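Course 335, Interior Materials and Surfaces
Handout for week 10: Brick indoors, its behavior and its finish
Prepared by Ilir Ristić

Please read this handout before Friday. The first half repeats some things from the lecture and the second half is new. Students who missed the lecture should also borrow the notes of a colleague, as I do not repeat the drawings.

1. Why we find brick inside

In older buildings the brick we see in a room was usually not made to be seen. It was covered with plaster, and at some later time a person removed the plaster. The brick under it can be of low quality, with joints which were never finished properly. In newer buildings the brick inside is often a thin facing, glued to a wall of another material. It carries nothing except its own weight. For the examination you must be able to tell which of the two you have in front of you.

There are several signs. Look at the corners first. A full brick turns the corner and shows its short end. A thin facing needs a special corner piece, and if the builder wanted to save money there is a visible line where two flat pieces meet. Look next at the window and door openings. In a bearing wall something must carry the brick over the opening, either an arch or a lintel. If the courses continue over a wide opening with no support that you can find, you should suspect a facing.

2. Brick next to a painted wall

The place where brick meets a smooth wall is the most difficult detail in this chapter. The two surfaces are rarely in the same plane, and they move differently when the temperature changes. If the plasterer brings the plaster tight against the brick, a crack will appear there, often during the first heating season. The usual solution is a small gap with elastic filler, or a metal bead which ends the plaster a little before the brick. 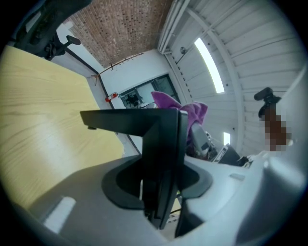 Fig. 11. Brick and white wall surfaces in a furnished room.

The color of the neighboring wall also has influence. Against pure white a brown brick looks darker than it is, and the joints look dirty even when they are clean. Darren Heywood, who gave the guest lecture in January, recommends a white with a small amount of gray or yellow in it. I agree with him for rooms to the north. For rooms with strong sun I am less sure, and we can discuss it in class.

3. Sound

Many students write in their homework that brick "absorbs noise." This is a mistake. Brick is heavy, therefore it stops sound from passing to the next room quite well. But it does not absorb much of the sound inside the same room. Most of it comes back. The rough face and the deep joints scatter the high tones a little, so speech is somewhat softer than between two glass walls, but the echo remains. Please keep separate the two words, insulation and absorption. I will take off points for this.

4. Dust and sealing

Unsealed brick gives off a fine dust, and lime mortar gives more. In a work room the dust falls on desks and goes into equipment. There are two families of product, those that go into the surface and those that stay on it. The first kind changes the look very little and lets the wall dry. The second kind gives a slight shine and can trap moisture. Never use the second kind on an outside wall before you know how the water moves in it. The test with a sheet of plastic and tape is explained in the reader, page 123.

5. Fixing things to brick

Drill in the brick or in the joint? Manuals do not agree. A hole in the joint is easier to repair, but old mortar holds a plug badly. A hole in a hollow brick needs a different plug than a hole in a solid one. For light objects I prefer the joint, and for shelves the brick, after one trial hole in a place that will be covered.

Homework

Choose one indoor brick wall that you can visit. Decide if it is bearing or facing and give your reasons with a sketch of one corner and one opening. Describe the meeting with the next surface. Two pages are enough. Hemant Solanki and Madhu Lodhi will work on the Jondetti building together, as agreed, and hand in one paper.

Reading: Kaushik, chapter 11, without the part on fireplaces.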